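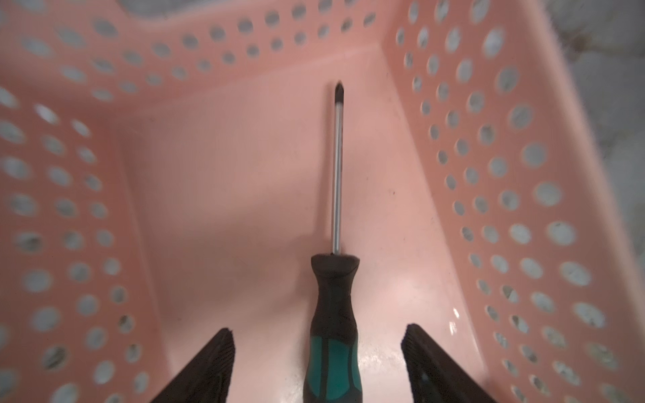 The city of Mulbridge spends a lot of time on what it plans to build and very little on what it already owns. I have followed the council's budget sessions for most of the past decade, and the pattern is the same every year. New projects get slides and speeches. Repairs get a line near the back of the packet. Most of what breaks in a public building is small: a loose hinge, a cover plate hanging off a wall, a bathroom stall door that will not latch. A good share of it could be fixed by one person with a Phillips screwdriver like the one lying in the pink basket, if that person were allowed to go and do it.

In Mulbridge they are not. A broken door handle at the Lanthorpe branch library has to be reported on a form, assigned a number, priced, and approved before anyone touches it. At the February work session, staff said there were 484 open repair requests across city buildings. The average wait was 14 weeks. I asked for the breakdown afterward and got it, to the city's credit. Well over half were jobs estimated at less than an hour of labor.

The approval rule came in after the Rathore Street garage overruns, when the council was embarrassed and wanted tighter control over spending. That was fair at the time. But the garage was a construction contract worth millions, and the rule was written so broadly that it also covers a towel dispenser.

Meanwhile the things we do spend on are chosen for how they look on opening day. The Feltus Community Center got new finishes in its lobby and meeting rooms two years ago. I have no quarrel with the designers. But there was no money set aside for upkeep, and surfaces in a public building take a beating from chairs, boots and folding tables.
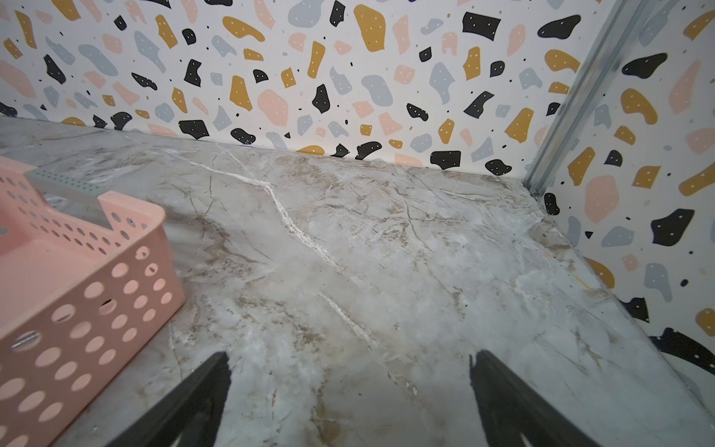

Marble-patterned surface with tan and brown veining and fine dark cracks.

My proposal is simple. Give each building supervisor a small repair allowance and the authority to spend it without asking. Set a limit per job, require a receipt, and have the finance office review the receipts twice a year. If someone abuses it, take the authority away from that person - not from everyone.

The objection I hear most is that small sums add up. They do, and so do delays. A dripping faucet left for a season means a water bill and sometimes a new floor. Staff time spent on forms costs money too, though it never shows up as the cost of the repair. I would guess that roughly 15 minutes of office work goes into every request before a tool comes out, and more if the form bounces back.

The second objection is that buildings like Feltus need a full renovation plan and piecemeal fixes only put it off. Maybe so. I would support a plan. People still have to use the restrooms while it is being written.

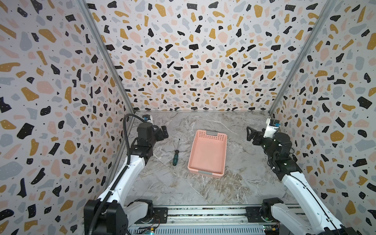 Terrazzo-style wallpaper in white, black, mustard yellow, pale pink and blue-gray.

The council takes up the operating budget again this spring, with public comment at 6 p.m. before the vote. I plan to ask for one amendment, covering the library branches and the community centers for a single year. Residents who have filed a repair request and are still waiting should bring the request number with them and read it into the record.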